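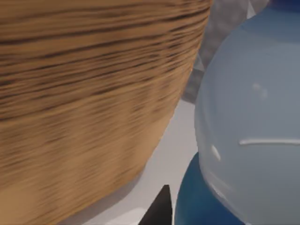
Why Does the Team Keep Talking Past Marketing?
Project report, Design Management elective, second term

Starting point

Our module reader says that design and marketing "share a common goal." I have heard this in three different lectures and wanted to find out whether anyone in a working company behaves as if it were true. The department has a loose arrangement with Fultgate, a mid-sized maker of phone accessories, and they let me sit in on meetings for a product called the Lolley, a clip-on speaker that was then between its first and second versions. I attended from the start of November until the break.

I should say early that I went in expecting to find a fight, and that probably shaped what I wrote down.

What I did

I sat in on the weekly product meeting, read the written briefs, and interviewed people from both sides. My main contact was Jaanus Zariņš, the lead designer, who had come over from an agency called Dreßler and still compared everything to it. Marketing was split between an in-house group and an outside consultancy, Civent, which ran the customer research.

I also read the results of Civent's survey, which had 1,350 responses. The slides called this "the voice of the customer." I asked how people had been recruited and was told they came from the company's mailing list. So it was the voice of people who had already bought something from Fultgate and hadn't unsubscribed. The slides didn't mention that, and I doubt the people in the room would have known it.

What I found

The two groups used the same words for different things. "Simple" was the worst case. To the designers it meant fewer controls. To marketing it meant a product that could be explained in one line on a shelf card. Both sides agreed in the second meeting that the Lolley should be simpler, everyone was pleased, and the disagreement came back three weeks later when the designers took out the pairing button that the shelf card was built on.

Personas made things worse. Civent had written two of them, and each came with a name, a commute and a taste in music. In meetings people argued about what the personas would want, and I noticed that the persona always wanted whatever the speaker had wanted the week before. Zariņš told me he had stopped reading them. "I look at the returns," he said. I asked to see the returns data and never got it, so I can't say whether his source was any better or only his own.

The workshop is the part my supervisor was most interested in. Fultgate held a half-day session with both groups, run by Civent, with the aim of agreeing on a set of principles. It produced up to 50 sticky notes and a page of principles, the first of which was "Delight at every touchpoint." I followed that page through the later meetings. It was quoted once, by the person who had typed it up.

What did seem to help was dull. In the fourth week the packaging copywriter's desk was moved next to the model shop because of building work. She started asking what the parts were for. Two lines of copy changed and so did the position of the charging port — I saw the marked-up drawing. When I asked the managers what had improved things, they named the workshop.

Problems with this report

I only saw one company and one product. I spent more time with the designers than with marketing, partly because they were easier to get hold of, and their version of events is stronger here than it should be. I wasn't allowed to record, so the quotations come from notes. The desk move may be a coincidence that I liked because it fit my doubts about workshops.

I also changed my mind about one thing. I had assumed the marketing people wouldn't care how the object worked. Several of them cared a lot and had been told, politely, that it wasn't their area.

What I would do next

I'd like to get the returns data and compare it with the survey, question by question. I'd also want to follow a second product where the desks stay put. Fultgate has said it is open to another student — though they said the same about the returns.

Submitted Tue 15 June. Meeting notes are in the appendix, with customer names removed.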